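Workshop notebook, Wednesday, a bit after lunch

Okay, wall day. I've been putting off this corner since we moved the big table over, and this morning I finally ran out of other things to do (I re-sorted the screw drawers first, that's how badly I didn't want to crawl around on the floor). So this is mostly notes for me, plus whoever ends up plugging things in here next.

First the jack. I keep calling it the phone jack and it might well be data, the plate doesn't say and I've never seen anything written down about it. The old Backlund binder has a page for the room with 11 drops listed and the handwriting for this one is a smudge. I wrote "CORNER, ASK" next to it in pencil, so please don't erase that until somebody has an answer! The thin gray cable is staying plugged in for now. I'd love to know what it does before I go yanking it out, because the last time I yanked something in here we lost the label printer for an afternoon and I had to hear about it for a month.

Second, slack. There's way more cable than this corner needs. I want the gray one running along the top of the baseboard with clips, and the black stuff coiled properly and up off the floor so the broom can get in there. I looked through the Vidico box for clips and found mostly the fat kind, which are useless on anything this thin. Ordered a bag of the little ones from Visteck, 177 in a bag for some reason, and if anyone can explain that number to me I'll buy the coffee.
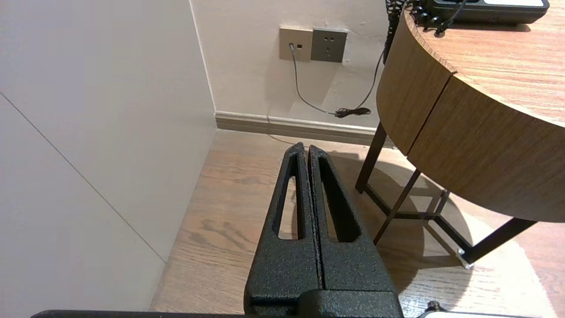
I also went back and forth on raceway, the stick-on channel stuff. It looks so much neater, and it would hide the lot of it. But the adhesive on the last batch pulled paint off by the sink when we took it down, and that wall still looks terrible. Clips leave tiny holes. I can live with tiny holes. Also I priced the channel for the whole room and it came to 383 before the corner pieces, and I'm not spending that on a room where we move the furniture every spring.

Things I still have to do, in whatever order I get to them:

Wipe down the baseboard before any clips go up.
Find the real drop number for the corner jack.
Short cord for the table, so the long one can go back in the bin.
Touch-up paint. The lid of the can says Plurniria 566 and I think that's the off-white for the walls, but I want to try a dab somewhere low before I trust the lid.

One more thing about the table. I'd like to pull it out a hand's width so you can get to what's behind it without lying on your stomach. I know that makes the walkway tighter (yes, I remember the cart, I was pushing the cart) but let's at least try it for a week and see who complains. If it's only me, I'll push it back.

Stopped at 3:40, knees are done. Flashlight is back on its hook and the pencil is in the binder. Clips are supposed to come Friday or so, and I'll pick this up then.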